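Looking after the laundry cell at Skarnham

Posted Aug 25, 2018

I get asked a lot what I do all day with the two-armed cell we run at Skarnham, and most of it is looking after fingers. We call the cell Lennox (it was the name on the door when we moved in, and it stuck), and it spends its time picking up clothes and putting them down again. I love it dearly, but it does go out of adjustment!

My routine goes like this. Every 400 cycles I wipe the finger faces with a dry cloth and check that the tips on each pair still line up. Every 700 I take the fingers off, look at the screws and put them back with the little Vodar torque driver, which is the best thing I've bought since December. Then I zero the grippers and check the wrist camera view, because a camera that has crept even a hair will have the arm reaching for a sleeve that's somewhere else.

The garments matter too. We keep a bin of 23 test pieces from the Gurkwood thrift store – fleece is my favorite, since it's bulky and shows up a sloppy grip right away. It also sheds like a cat, so I go over the joints with a soft brush at the end of the day.

A couple from the wrist camera, where I do most of my checking: 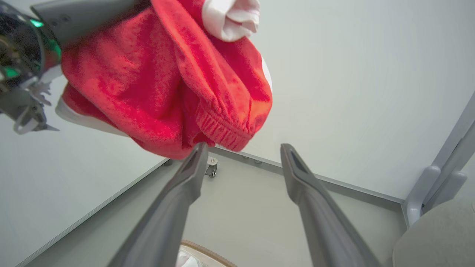
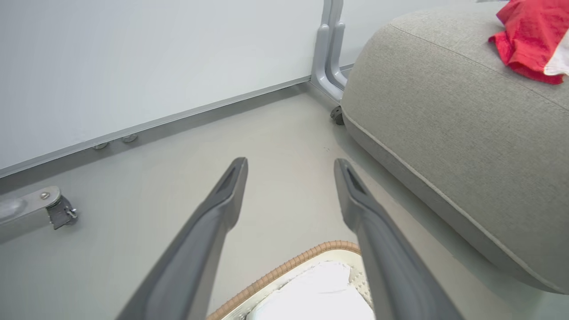 Fingers open in both, with the red fabric up in the other gripper in the first picture and over the corner of the cushion in the second.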